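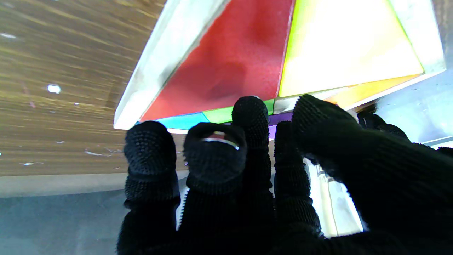 FAQ: Skukent in-hand turning tests
Last updated August 27, 2018

Quick answers, will clean up later.

What is Skukent?
Our method for getting a five-finger hand to turn an object without dropping it. Fingertip moves only, wrist stays put. Learned from human demos first, then practice on the real hand.

Why the glove?
Grip. Bare fingertips slid on smooth acrylic. Black knit with rubbery nubs did better than the 2 coatings we tried before it. Costs almost nothing, swap when worn.

Why a see-through colored block?
Hard case on purpose. Light comes thru it, fingers show behind the red, colors shift with the angle. Depth sensors hate it. If the tracker (Vukeck) can hold a pose on this it can hold one on a plain cube.

Where is the camera?
Down at the hand, looking up past the fingers. Fingers block part of the block in most views. We train with that, no masking.

How well does it work?
91 percent of quarter turns finished without a drop, July runs, acrylic block only. Full turns are worse. Numbers comming in the write-up.

What usually goes wrong?
Thumb pushes too early, block tips toward the palm. Also glare: bright light between the fingers and Vukeck loses an edge. It recovers if the next few views are clean. Not always.

Does it work on other objects?
Seven so far. Boxy things fine. Round things so-so. Thin things no.

How many demos do I need?
Three good ones per object. More helped a little, bad ones hurt a lot.

Can I run it on a Soretti hand?
Not yet. Cormier hand only, joint limits are hard coded. Soretti port is on the list.

Is the code out?
Tracker yes, controller no. Ask for access thru the contact form, say which hand you have.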